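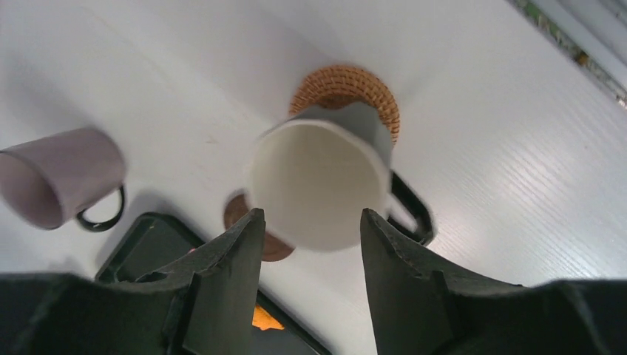

Week 6 notes — glazes, glass, and why your kiln load looked like that

Okay, so last Tuesday we ran out of time right when it was getting good, and a few of you asked me to write up the second half. I've tidied the board notes a bit and put back the stuff I skipped. Bring these to the studio, because I'm going to assume you've read them.

## Where we left off

A glaze is glass that's been persuaded to stay put on a vertical surface. You need something to make the glass (silica), something to make it melt at a temperature your kiln can reach (the flux), and something to keep it from sliding off onto the shelf (alumina, mostly from the clay in the recipe). If you remember one thing from the first half of the course, please let it be those jobs. Almost every glaze problem you bring me comes back to one of them being over- or under-staffed.

Pure silica melts at over 1700 °C, way past anything we can do in the Teltham building. So we cheat with fluxes. Sodium and potassium are the eager ones — they melt early, give you bright color, and expand a lot when heated. Calcium is slower and tougher. Boron is the one that makes mid-range firing possible at all, and it's why our cone 6 recipes have so much frit in them.

## Fit, or why mugs go *ping*

Everything in the kiln shrinks as it cools. The clay shrinks by its amount and the glaze shrinks by its own, and since they're stuck together, somebody has to lose.

- **Glaze shrinks more than the clay:** it gets stretched, and glass hates being stretched. You get crazing, that fine net of cracks. The pinging you hear when you unload is this going on while you stand there.
- **Glaze shrinks less than the clay:** it gets squeezed. A little squeeze is great and makes the pot stronger. Too much and the glaze pops off at rims and handle edges, which we call shivering. Those flakes are sharp, so don't run your thumb along the rim to check!

To fix crazing, add silica or swap some of your sodium for calcium or magnesium. To fix shivering, go the other way. Change one thing at a time and write it down. I know you think you'll remember. I've got a whole shelf of lovely test tiles from my own student days with nothing written on the back.

## White is harder than it looks

People pick white as the safe option and then come to me upset. There are a few ways to get there:

1. Clear glaze over a white body. You're seeing the clay, so every speck of iron shows.
2. A glaze with tin oxide. Soft, buttery, expensive. Watch out for chrome nearby in the same firing, since it'll turn the tin pink.
3. A glaze with a zirconium opacifier. Cheaper, a bit colder, hides more. It can also pick up gray marks from spoons, because the zircon crystals are harder than the metal.

Buckets in the glaze room: the Tollby white is type 3, and the Presari base is a clear you can opacify yourself. Start at 4 percent tin and work up from there.

## The schedule we use

The big kiln is on the Buschmann schedule, taped to the door. It climbs slowly at the start so leftover water can get out, goes faster through the middle, then slows down again near the top so bubbles have time to rise and heal over. There's a 20 minute hold at the end. Please don't "improve" it. If you want a different curve, sign up for the little test kiln and go wild.

Cooling matters too. Quick cooling tends to keep glossy glazes glossy. Slow cooling gives crystals a chance to grow, so the same bucket can come out satin or matte. Two people in last term's group fought over whose satin it was when all that had changed was how full the kiln was.

## For next time

- Make 2 line blends, each moving between crazed and not crazed. Same clay body throughout.
- Label the backs with underglaze pencil. Regular pencil burns off.
- Freezer-then-boiling-water test on anything you think fits. Do it in the sink, with goggles on.
- Read the chapter on eutectics. It's short, and the diagram makes more sense if you start from the lowest point and work outward.

Respirators whenever you're handling dry silica, yes, even for one scoop. And wipe down the scale with a wet sponge, never a dry brush.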